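Dec 10, 2019
By Hedvika Bartoš

Call for participants: household handling project, spring term

The Nalura student robotics club is looking for people to join its household handling project next term. We have places for nine participants. You do not need to be on an engineering course and you do not need to have built a robot before. You do need to be free for two sessions a week and willing to repeat the same small job many times with care.

The project runs for 11 weeks. It leads up to the Lurico student contest in August, where teams are judged on how well a robot arm can put away cutlery and small kitchen items it has not met before. We entered for the first time this year under the team name Abella and finished in the lower half. Most of our lost points came from thin things: teaspoons, lids and the handles of ladles. Next term's work is aimed squarely at those.

What the project involves

Participants work in pairs. One person carries out the task with the hand-held grippers while the other keeps the log, resets the table and watches the clock. You swap over at the break. The tasks are ordinary ones, such as sorting spoons into a container, clearing a table, stacking bowls or moving packets from one shelf to another. Each one is written out on a card with its starting layout, and we ask you to follow the card as closely as you can.

We record in real kitchens as well as in the club room. A bare bench is easy to work at, but it teaches the arm very little about hobs, patterned walls, narrow tables and all the other things people keep in the room where they cook. You will work in several homes over the term, always with another member of the club and always with the householder's written agreement.

The recordings are then checked, labelled and used to train the arm we take to the contest. Anyone who wants to help with the training side can do so, but it is a separate group with its own meeting and it is not required.

Using the grippers

The grippers have two jaws each, with ribbed blue pads that close on the object from both sides. Most tasks use a pair of them, one in each hand. They are not heavy, but your wrists will notice them by the end of a first session. Flat and shiny things take practice. With a plastic spoon we usually teach people to take it by the edges of the bowl and let the handle hang, then lower it handle first over the container. Others prefer to hold it further down. Both are allowed unless the card says otherwise.
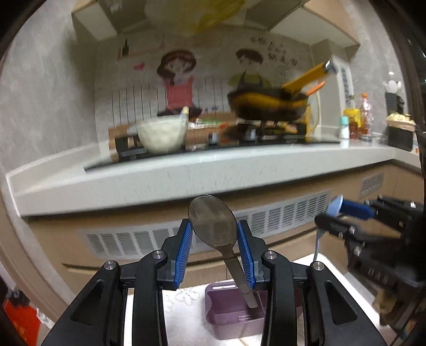

What you would do in a normal session

1. Arrive, sign in and collect your task cards. Rings, bracelets and loose sleeves need to be out of the way before you pick up a gripper.

2. Check the equipment with your partner. Open and close the jaws fully, look at the pads for dirt or splits, and make sure the lens is clean. Write the gripper number at the top of the log sheet.

3. Set out the objects as shown on the card. If something is missing, use the nearest thing in the spares box and write down what you used.

4. Do one slow practice run without recording. Then start the recording and work through the repeats. Move at a steady pace. Going fast gives us blurred recordings, and going very slowly gives us movements the arm cannot usefully copy.

5. Log every run, including the ones that go wrong. A dropped spoon stays in the record. Pick it up with the gripper if you can reach it, and if you can't, end the run and mark it as a drop.

6. Put the kitchen back as you found it, pack the case and hand in the log. Files are copied by the session lead before anyone goes home.

Sessions last two and a half hours with a break in the middle. Please do not swap sessions with another participant without telling the session lead first, as the pairs are matched partly by height and by which hand people favour.

Who can apply

Any student registered for the spring term may apply, full-time or part-time. We would like a mixture of courses. This year's group included people from nursing, textiles, catering and history, and the catering students were by some way the best at handling bowls.

You should:

- be able to come to both weekly sessions for the whole 11 weeks
- be comfortable standing and using your hands for up to 40 minutes at a time
- write clearly enough for someone else to read your log
- be happy to work in another person's home and to treat it properly

Left-handed applicants are especially welcome. We had only one last time and her recordings were very useful.

If you have a wrist, hand or shoulder condition, please mention it when you apply. It does not rule you out. Log keeping and labelling can be done seated, and we can plan a full term's work around those.

What you get

Training takes place in the first two sessions and covers the grippers, the cards and the log. After that you will be signed off to work in a pair. Everyone who completes the term receives a record of participation, and students on courses with a project module may be able to count the hours towards it. Ask your own tutor about that before you apply — we can supply the paperwork but we cannot approve the credit.

There is no wage. Travel to homes outside the campus is paid back in full if you keep your tickets, and food is provided when a session runs over a mealtime. Participants who finish the term have first choice of places on the contest team. The team itself is small, so not everybody who wants to travel in August will be able to.

Recordings and privacy

The lens on each gripper points at the jaws and whatever lies beyond them, so a good deal of the room is recorded too. Before recording, pairs clear away post, family photographs, medicines and anything else with a person's name on it. Sound is not kept. If somebody walks into view, stop the run and note the time, and the session lead will delete that part.

Householders can ask for their recordings to be removed at any point up to the end of term. Participants can do the same for their own runs. The files are held on the club's own server and shared with our equipment supplier, Somex, only where there is a fault to look into, and then only after the householder has agreed.

We also need kitchens

If you would rather not take part yourself but have a kitchen we could use, please get in touch. It does not need to be large or tidy. We are short of galley kitchens, kitchens with a table close to the hob, and kitchens with strong patterns on the walls or worktops. A visit takes one afternoon. The hob stays off throughout, we bring our own cutlery and containers, and we will replace anything of yours that we break. Shared student houses are fine as long as every tenant signs the form.

How to apply

Collect a form from the club room or ask for one at the workshop desk. It is one side of paper. We ask for your course, your timetable for the spring term, which hand you write with and a few lines on why you are interested. Please do not attach a CV.

Forms should be back before the end of this term. We will invite applicants in for a short trial in the first week of next term, at which you will use a gripper, move a few items between two containers and fill in part of a log sheet. The trial takes 20 minutes. We are looking at whether you follow the card and record what happened, so do not worry if you drop things.

Everyone who comes to a trial will hear from us either way. If we have more suitable people than places, we will keep a reserve list and offer you labelling work in the meantime if you want it.

Questions about the project, the homes or the contest can be left for me at the workshop desk. I am usually in the club room over lunch, and you are welcome to come and try the grippers before filling in the form.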